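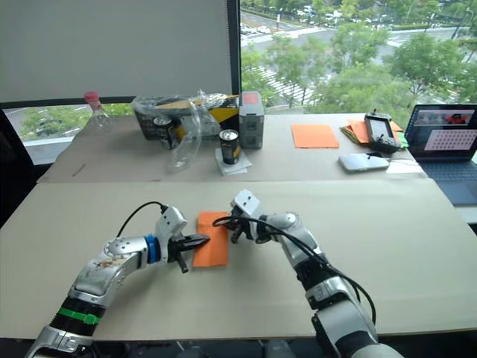

Papierfalten mit zwei Armen: lohnt sich das Weitersammeln?
Forum » Robotik » Lernen aus Demonstrationen
Gefragt von Marama Maihi am So 6. März

Wir nehmen ferngesteuerte Durchgänge auf, zwei Arme, ein kleines oranges Blatt. Stand heute sind es 2.935 Episoden. Aus der Anleitung von Briveck habe ich, dass für eine einzelne Faltaufgabe 200 genügen sollen. Davon merke ich nichts. Das trainierte Modell macht den ersten Knick brauchbar, danach greift es neben die Kante oder zieht das Blatt quer über die Unterlage.

Mein Chef will bis April einfach weiter aufnehmen. Ich habe den Verdacht, dass wir damit bloß mehr vom Gleichen bekommen. Trainiert wird mit der Kopfkamera und den Kameras an den Greifern. So nah ist die Greiferkamera dran: 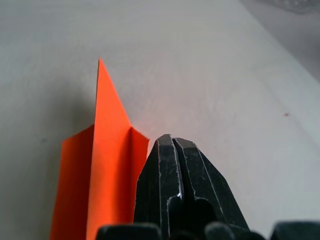 Greiferkamera, gefaltetes Blatt, Finger rechts daneben

Die Spitze ist gut zu sehen, der untere Teil des Papiers fehlt im Bild. Kann ein Modell damit überhaupt etwas anfangen? Und wie viele Episoden braucht man wirklich?

3 Antworten

ornitz_fan
Mehr Daten. Hat bei uns immer geholfen.

Esperanza Abernathy
Auf die Zahl gebe ich wenig, weder auf die von Briveck noch auf eure. Wie viele Leute haben bedient? Bei uns im Projekt Harnwood waren es 2, und jeder faltete anders: einer hielt links fest und strich rechts, der andere umgekehrt. Das Modell lernte etwas dazwischen und konnte beides nicht.

Zieh dir etwa 60 Episoden zufällig heraus und sieh sie komplett an, bis zum Ende. Notiere, wo nachgegriffen wurde und wo jemand gezögert hat. Ich wette, dass ein guter Teil davon gar nicht als gelungen durchgehen dürfte. Wer hat bei euch eigentlich das Häkchen gesetzt, der Bediener selbst?

Zur Greiferkamera: Den fehlenden unteren Rand muss die Kopfkamera liefern. Prüf, ob die Zeitstempel der beiden zusammenpassen. Bei einem Knick reicht schon ein kleiner Versatz, und alles, was du danach am Netz drehst, ist vergebens.

tamihana
Stimme Esperanza weitgehend zu, nur das mit dem Durchsehen halte ich für zu optimistisch. Nach einer Stunde nickt man alles ab. Trennt lieber nach Faltschritt und testet jeden Schritt für sich. Wenn der zweite Knick allein auch nicht klappt, könnt ihr euch die Aufnahmen im April sparen. Und lasst das Blatt beim Start mal schräg liegen, falls ihr es bisher immer an dieselbe Stelle legt.

Kommentar von Marama Maihi
Häkchen setzt der Bediener, ja. Zeitstempel sehe ich mir an.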